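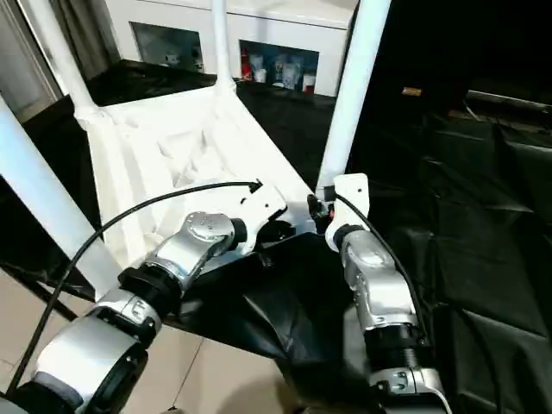
How to Clean and Check the Underside of a Plastic Chair

By Myroslav Antoniuk
Updated 3 Aug 2024

One-piece plastic chairs get wiped on top and forgotten underneath. Dirt packs into the ribs, foot caps wear through, and small cracks start where the legs meet the seat. Checking all of that takes a few minutes per chair if you work on a table instead of on the floor. We do it every August at Sestden before the chairs go back into the hall.

What you need

A sturdy table, low enough to look down on the seat once the chair is turned over. Ours is 630 mm high.
A large soft cloth for the table. An old curtain or a length of lining fabric is fine.
A bucket of warm water with a little dish soap
A stiff nylon brush and an old toothbrush
Two rags, one for washing and one for drying
A flashlight
Spare foot caps in the right size

Step 1. Cover the table

Shake the cloth out first. Any grit left in it will scratch the seat. Lay it over the table and let it hang over the front edge. It does not have to be flat, and a few soft folds under the seat are useful padding. Slippery fabric can slide off under the weight of a chair, so tuck the back edge under the tabletop or clip it. I use a dark cloth for white chairs because chips and loose dirt are easier to see against the white plastic than they would be with a pale cloth behind it.

Step 2. Turn the chair over

Hold the chair by both sides of the seat, not by the legs. Turn it over and set it down on the cloth with the legs pointing up. Rock it gently. If it tips, shift it until it rests evenly. 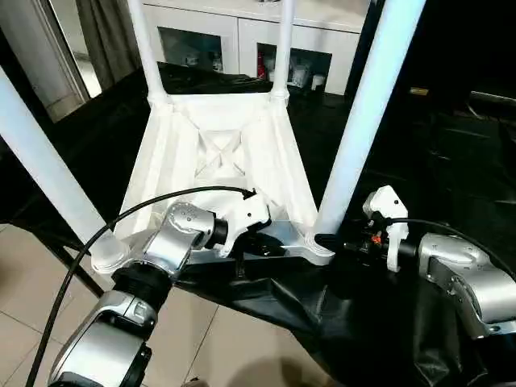 Step 3. Brush out the ribs

Most of the dirt on a molded chair is under the seat, so start there and brush dry before you use any water. Loose dust turns to paste once it is wet and is much harder to get out of the corners. Work from the outside toward the middle. On a chair like this one, with an X-shaped brace in the recessed center, run the toothbrush into each of the angles where the arms of the X meet the surrounding plastic. Then go over the ribs with soapy water and a rag, and dry them right away. Water left standing in the pockets will run down the back of the seat when the chair is set upright.

Step 4. Check the joints

Shine the flashlight along the seams where the legs join the seat. Hold it low, almost level with the plastic. A mold line is straight and even. A crack wanders, and it usually opens a little when you press the leg outward with your thumb. Take a cracked chair out of use. Glue will not hold at this point – the joint carries too much weight.

Step 5. Check the foot caps

Twist each cap. It should stay put. Replace any that spin or have worn thin at the bottom, and change all four together so the chair sits level. Push new caps on by hand. If they are stiff, soak them in hot water for 2 minutes first.

Set the chair upright on a flat floor and press on each corner of the seat. Leave it to air for 8 hours before stacking.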